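11 August 2023

Long one. In by eight, coffee machine still dead. Spent the first hour on the Drerkby order, which came short again, 3 boxes missing and the invoice says 1190 like everything turned up. Wrote back. No answer yet.

Then the play kitchen stuff. Out of the bins and onto the white table, finally. Been meaning to since December. The Chevalier crate is heavier than it looks, my back knows it. Half the Ramar fruit has lost its partner pieces, no idea where they go. Under the radiators probaly.

Lunch at the desk, soup. Rang Flekholm re the shelf brackets, item 822, on hold forever, gave up. Try again tomorow.

Back to the table after. Still need to decide what goes in which bin. Food in one, dishes in the other? The ginger root keeps getting called a potato, fine, whatever, goes with veg.

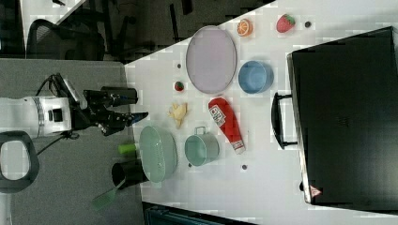
Toy Library, Sorting Team

Pink plate, blue bowl, green colander, teal pot, all staying together as one set. Ketchup bottle goes with the food, I guess. Strawberry and the orange slice too. Want a label for the set before it goes out, number 131 is free in the book.

Didn't get to the puzzles. Didn't get to the puppets either. Feet hurt. Bus was late, rained the whole way home. Must take the spare tape in, and the good scissors.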